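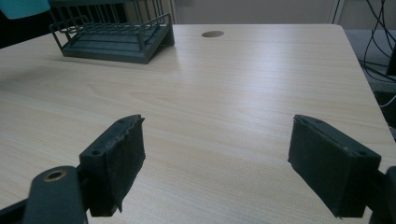

Rangi Dunstan认为,这个问题早就应该有人停下来看一看。他说,衬垫磨破以后,操作的人手上感觉不到什么变化,盘子也还是能夹起来,所以大家就继续做下去,一直做到盘子掉在地上为止。

他说的是Gisine公司生产的手持夹爪。上个星期六下午,在Sivska的一间工作室里,一名操作员用这种夹爪把一只陶瓷餐盘从沥水架上拿起来。盘子在离开架子以后滑落,先碰到桌子的边,然后摔碎在地面上。一块碎片划伤了操作员的小腿。伤口在当地诊所缝了两针,操作员当天晚上就回家了,目前在家里休息。

这间工作室属于Katene项目。项目的工作是用手持夹爪做日常的家务动作,把动作的过程记录下来,以后用来训练家用机器人。餐具是其中比较大的一个部分:从沥水架拿出盘子,放到桌子上,再放回去。事故发生以后,餐具部分的全部工作已经停止,衣物和文具部分没有停。

项目在本星期公布了一份简短的事故说明。说明里写,直接原因是夹爪手指内侧的黑色衬垫磨损。衬垫的作用是增加摩擦,也保护被夹的东西。当衬垫的上沿破开,表面起毛,盘子和手指之间真正接触的面积就变小了。如果盘子边缘比较光滑,操作员的手又稍微转了一个角度,盘子就会从两个手指中间转出去。

项目检查了从二月开始的餐具记录,一共1,573次抓取。其中有215次,盘子、碗或者杯子在手指中间发生过移动。大多数移动很小,操作员自己没有注意到,动作也算完成了。检查的人把这些记录按照时间排列以后,看到移动越来越多,最后两个星期尤其明显。

掉落一共有七次,包括星期六的这一次。前面的六次都掉在桌面上,其中两次有餐具破裂,没有人受伤。按照项目自己的规定,每一次掉落都要填写一张表,交给当班的负责人。说明承认,六次掉落只有三张表。另外三次是看录像的时候才发现的。

为什么没有填表,说明没有给出完整的答案。一名不愿意公开姓名的操作员告诉本站,表格有两页,填一次要用很长的时间,而每个班次都有需要完成的数量。“如果杯子没有坏,我们就拿起来再做一次。”这名操作员说,“我知道应该填,可是那时候觉得这是小事情。”

项目方面没有否认班次有数量要求。书面回复里写,这个数量“是参考,不是任务”,但是也承认新来的操作员可能不这样理解。回复说,表格会改成一页,以后填表的时间不计算在班次的数量里面。

衬垫本身也有疑问。Gisine的使用手册写明,衬垫是消耗品,应该“定期检查,必要时更换”。手册没有说明多长时间检查一次,也没有说明磨损到什么程度就必须更换。Sivska的工作室因此自己定了一个办法:每个月的第一个工作日换一次。二月换过以后,下一批衬垫没有按时送到,旧的就继续使用。

送货晚的原因,几方面的说法不一样。衬垫由Clurberg公司供应,该公司对本站表示,订单收到的时候已经比平常晚,而且订单上的型号写错了,需要重新确认。Katene项目说,型号是从Gisine网站上复制的,当时网站上同时有新旧两个型号,没有注明哪一个适合哪一代夹爪。Gisine没有回答这个问题,只说网站的配件页面“正在整理”。

新旧两种型号的区别在于粘合的方法。旧型号的衬垫四周都涂胶,新型号只在中间涂胶,目的是更换起来方便一些。Rangi Dunstan对新的方法不太满意。他说,衬垫的边如果没有粘住,每次碰到沥水架的铁丝都会被勾一下,勾得多了,上面的边就先破。他还提到,做衣物的那几把夹爪用的是同样的衬垫,到现在看起来仍然很好,可见跟金属架接触是很重要的因素。

Clurberg不完全同意这个看法。该公司说,新型号在出厂以前做过摩擦测试,测试的结果符合要求,不过测试用的是平的塑料板和木块,没有包括金属丝的架子。公司已经卖出403副新型号衬垫,除了Sivska以外,还没有收到别的掉落报告。公司愿意给所有买过的客户免费换成旧型号,客户需要自己提出申请。

Gisine在星期二给用户发出一封安全通知。通知建议:每个班次开始以前,用手指沿着衬垫的四边摸一遍;上沿有裂口、翘起或者明显起毛的,立刻停止使用;手指两侧的螺丝也要顺便检查,因为更换衬垫的时候需要把它们拧开,有的用户装回去以后没有拧紧。通知没有使用“召回”这个词。本站询问这是不是一次召回,公司的答复是,夹爪主体没有缺陷,所以不需要召回。

通知里还有一条关于餐具的建议,就是在练习和记录的时候尽量使用密胺或者塑料的餐具。这一条在操作员中间有不同的意见。有人觉得早就应该这样,有人觉得不合适,因为家里的盘子多数是陶瓷的,重量和光滑的程度都不一样,用塑料盘记录的动作,将来机器人拿陶瓷盘子的时候不一定有用。Katene项目现在的决定是先用塑料餐具恢复工作,陶瓷餐具要等到新的检查办法试用一个月以后再讨论。

对于已经完成的记录怎么处理,项目内部也还在商量。215次有移动的记录,一部分人主张全部删去,理由是动作里面包含了坏衬垫造成的影响。另一部分人主张保留并且加上标记,因为真正的机器人在使用中也会遇到磨损,它需要知道盘子滑动的时候是什么情况。这个问题预计在下一次项目会议上决定。会议以前,这些记录暂时不提供给合作单位。

地面的问题在事故说明里只占很短的一段,可是本站采访的几名操作员都谈到了。工作室的地面是硬的,没有铺垫子。桌子旁边还有电线,做动作的时候人需要绕过去站。操作员一只手拿着夹爪,眼睛看着盘子,很少有机会看脚下。星期六受伤的操作员当时穿的是短裤和凉鞋。项目原来只要求穿“舒适的衣服”,现在改成必须穿长裤和包住脚的鞋,餐具桌子的前面要铺一块防滑的软垫,电线要在恢复工作以前重新固定。

Rangi Dunstan说,他希望检查衬垫的责任写在一个具体的人的名字下面。以前的规定写的是“使用者检查”,而一把夹爪一天里要经过四五个人的手,早上的人以为下午的人会看,下午的人以为早上的人已经看过了。新的规定草稿采用了他的意见,由当班负责人在班次开始的时候检查,并且在夹爪的袋子上签名。草稿还要求在每一把夹爪的袋子里放一副备用衬垫,这样就不需要等配件送到才能换。

受伤的操作员通过同事转告本站,伤口恢复得不错,下个星期可以拆线。项目支付了诊所的费用和休息期间的工资。至于是不是回到餐具组,这名操作员还没有决定,也可能换到文具组工作一段时间。

餐具部分什么时候恢复,目前没有确定的日期。项目说,至少要等到旧型号的衬垫全部送到,并且每把夹爪都检查过一次。Clurberg表示第一批已经寄出。Gisine说,新版的使用手册会写上更换的标准,还会附上磨损程度的对照照片,但是公司没有说明新手册在什么时候发布。

Katene项目请其他使用同样夹爪的团队,如果遇到过类似的滑落,把衬垫的型号、使用的时间和夹的是什么东西写下来,发给项目的安全邮箱。截止到本文发出的时候,还没有收到其他团队的来信。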